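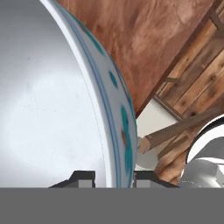

Vanthorpe

Indano Two-Finger Gripper, Dishware Cell Kit

The Indano is an electric two-finger gripper for bowls, plates and other tableware. The dishware cell kit adds the wrist camera, a camera bracket, a set of flat finger pads and the scene files for Uteo, our simulator. It fits the arms listed on the compatibility sheet. If your arm isn't on the sheet, ask for the adapter drawing before you order.

The render on this page is from Uteo, with the fingers on either side of the rim of a white bowl with blue stripes. Rim grips are the main thing this kit is set up for, and most of the setup below concerns them.

In the box

Gripper body with mounting plate
Two stepped fingers, left and right
Pads, one pair fitted and one pair spare
Wrist camera and bracket
Combined power and data cable
Hex keys for all screws on the gripper
Card with the serial number and the pad part number

The arm, the power supply and the bench are not included.

Specifications

Drive: electric, single motor, both fingers move together
Stroke: 74 mm total
Finger screws: two per finger
Pad finish: light gray
Finger finish: dark gray
Connection: one cable, locking plug at the gripper end
Software: Indano driver, Uteo scene files

Mounting

Power down the arm and wait for the controller light to go out. Bolt the mounting plate to the tool flange with the locating pin in its hole. The plate only goes on one way round. Tighten the bolts a little at a time, crossing from one to the opposite one, then finish with the torque wrench at the value printed on the plate.

Run the cable along the outside of the forearm and leave a loop at the wrist. Turn the wrist by hand through its full range before you clip the cable down. If the loop pulls straight anywhere in that range, make it longer. Most of the cables sent back to us have failed at the wrist, right behind the plug.

Fingers and pads

The fingers are a matched pair. Each has a sloped outer side and a flat top, and the pad goes on the inner face. Check that the two flat tops are level with each other before tightening the screws. A steel rule laid across both is good enough.

To change a pad, open the gripper fully, push the old pad out from the back with the blunt end of a hex key, and wipe the seat with a dry cloth. Press the new pad in until it sits flush. Don't use glue. Change both pads at the same time, even if only one looks worn, and run the closing check afterward:

1. Open fully.
2. Close on nothing at the slowest speed.
3. Look at the gap between the pads from above. It should be even from top to bottom.
4. If one end touches first, loosen the screws on that finger, let it settle and tighten again.
5. Save the closed position as the new zero.

Camera alignment

Fit the bracket with both screws loose and plug the camera in. Open the live view in the driver and move the bracket until the two fingers come up evenly from the bottom of the picture, one on each side of the center line. Tighten one screw, check the view again, then tighten the other.

Next load the bowl scene in Uteo and put the two views next to each other. The fingertips should come to the same height in both. A small difference in tilt can be corrected in the driver under Camera, Offset. If the correction needed is more than 6 degrees, the bracket is on the wrong set of holes.

Colors in the simulator won't match your shop lighting and there's no need to try. Match finger position only.

Setting up a rim grip

Start with the bowl scene before using real dishes. Approach with the gripper open, with the rim between the fingers, and stop before the flat gray part at the bottom of the view gets to the bowl. Close slowly. If one finger reaches the rim well before the other, the bowl will be pushed sideways, so correct the approach and don't raise the force to make up for it.

Thick, rounded rims need a wider opening than flat plates. We ship the driver with an opening of 29 mm for bowls and 8 mm for plates. Both can be changed under Grip, Presets. Write down the old value before changing it. The driver does not keep a history.

Glazed rims are smooth, and the pads have to be clean to hold them. Wipe with warm water and a little dish soap and let them dry. Alcohol wipes harden the pad surface over time and solvents will ruin it.

Regular care

Daily: wipe the pads and the camera lens, check the plug is locked.
Weekly: check the finger screws, run the closing check, look over the cable loop at the wrist.
Every 6 months: replace the pads, clean the finger slides and apply one drop of the slide oil listed in the manual.

Do not hose down the gripper. The body is sealed against splashes from the front only.

Common faults

Gripper stops partway. Clean the slides first. If it still stops, run the motor test in the driver and note the code.

Dish slips during the lift. Clean or replace the pads, then check that the opening preset matches the dish.

Camera picture freezes. Unplug at the gripper end, check for bent pins, plug in again and restart the driver.

Real grip is off to one side but the simulated one is fine. The zero was probably not saved after the last pad change. Repeat the closing check.

Fingers drift apart overnight. Normal with power off. Home the gripper before the first cycle.

Repairs and spares

Pads, fingers, brackets and cables can be replaced on site. The motor and the slide block can't, and opening the body voids the warranty. Send the whole gripper to the Carroll workshop with the serial card and a note of any fault code. Take the fingers off and keep them with you, along with the camera.

Spare pads are sold by the pair. Units delivered before July use the older pad with the square back, so check the part number on the card when ordering.

Page updated Tuesday, September 26, 2023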